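How to Leave a Direct Selling Company and Return Your Stock

By Hsin-yi Su
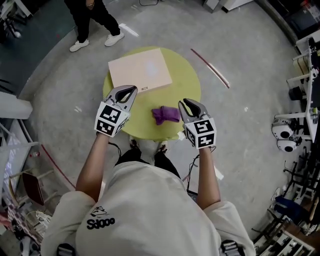
Can you send back stock you bought months ago?
Most direct selling firms will take it back if it is unopened and still in the current catalogue. The time limit is in the agreement you signed when you joined.

The steps below use Pikia, the firm I sold for in Jollville. Other firms use different names for the forms, but the order is much the same.

1. Turn off your monthly order first. At Pikia this is under Account, then Repeat Orders. Do it at least 6 days before the next payment date, or you will be charged again.

2. Download your order history and commission statements. Your login stops working once the account is closed, and you will need the figures for your tax return.

3. Resign in writing. Give your full name, seller number and the date you want to finish. Email is fine. Do not rely on telling your upline.

4. List what you are returning, with order numbers. Starter kits go on a separate form.

5. Wait for the returns number before you post anything. Write it on the outside of each box and keep the proof of postage.

My refund came to £115 after a handling charge. It took 20 days and arrived in two payments. Any commission you earned on the returned goods will be taken off.

If you used a card for the repeat order, check your next two statements. Mine showed a charge from Mokoena, Pikia's payment handler, and I had to ask for it back separately.

Last updated 10 June 2023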